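Home Blog Reviews Archive About Contact

Hand-held grippers from Rusberg, after a good long try

9 March 2021

I have been meaning to write up the Rusberg hand-held kit since July, and every time I sat down to do it I found one more thing I wanted to try first, so please forgive the wait! For anyone who missed my earlier post, it's a pair of grippers you hold yourself, one in each hand, and you do the chore while the software records the motion for a robot to learn from later. Rusberg sells the pair for $1,727, and there's a rental plan through Mbwambo that starts at 10 days (long enough to find out if your wrists will forgive you).

Mine did, mostly. The grip is kinder than the old Kostach one, which left me with a sore thumb every evening, and I like the markers being big and square, though you do have to mind your sleeves around them. The cables are my one real grumble. They want to loop around everything, and I would happily pay another $40 for a tidier set.

Kitchen chores are where I spent most of my time, and the small fridge is my favorite of the lot, with its door to work around and not much room inside for two hands.

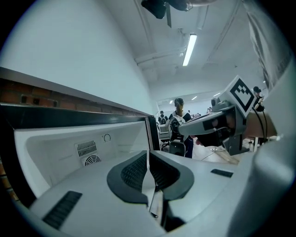
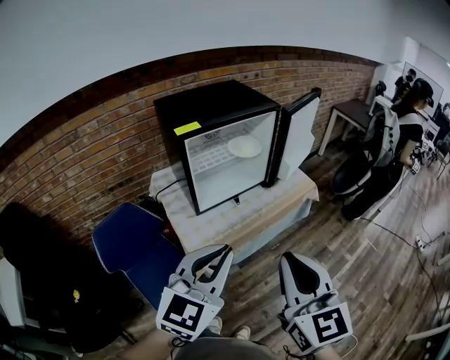
Grippers and the little fridge, both times with the door open.

Husudia wrote in after my last post to say that the fridge was exactly where the Rusberg pads had let them down, that a cold plate slid out of the fingers more often than it stayed, and that they had gone back to Kostach after 17 sessions. I can't argue with that, and I do think plates are the hardest thing to ask of these pads. I've had better luck coming in low and slow and squeezing a little before I lift, but your plates may be slicker than mine.

Setup took me an evening, most of it spent on the calibration page, which could really use a few more drawings. Next I want to try the softer pads Mbwambo offers with the rental, and I'll post again once they get here.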